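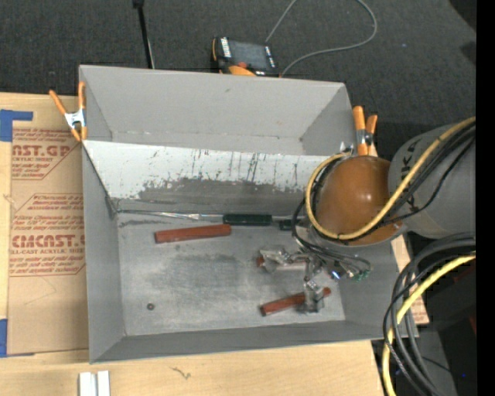

June, gone eleven at night, tea cold again.

The day began with an argument over what to call the things. I say blocks. Thodoris Papadakis says bars, and says it in the tone of a man correcting a child's French. The order form says "wooden pieces, red-brown, long", so we are both wrong by the only document that counts. I wrote "blocks" on the shelf label in marker pen while he was at lunch. He has since written "bars" underneath.

The bigger question was the tray. I have been saying since the Walell days that it wants a coat of paint, and each time I'm told that grey is grey and the wood doesn't mind. Maybe so. But the far wall looks like a school corridor at the end of term, all dark smudges low down, and I spent a good part of the morning at it with a damp cloth and some stuff from Hasteo that smells of pears. Sixteen pounds a bottle. The cloth went black, the wall went nowhere. Thodoris came over, looked, and asked when I was going to start.

Votlow rang before lunch to say the next lot of wood is delayed. We asked for 800 and they have found 767, which strikes me as a very particular sort of failure. I asked where the other ones had gone and the man said he would look into it, in a voice with no looking in it at all. Thodoris thinks we should take the 400 that are ready and grumble about the rest later. He is good at grumbling later. I prefer to do mine on the day.

Afternoon better. Stopped scrubbing, ate a cheese roll standing up, swept under the table and found my good pencil and a biscuit I chose not to date.

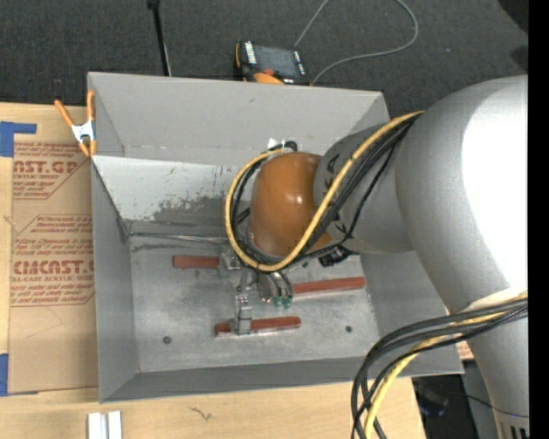
Three blocks (bars) in the tray, grime still in residence.

Walked home past Harries, who had paint in the window, pale grey, two tins for the price of one and a bit. Stood there far too long for a grown person. Went in. Came out with one tin, a brush, and a packet of sandpaper I didn't need. Have hidden the lot behind the coats, as T. is coming for supper tomorrow and I'm not ready for the conversation.

Must ring Votlow again first thing. Must also buy more tea.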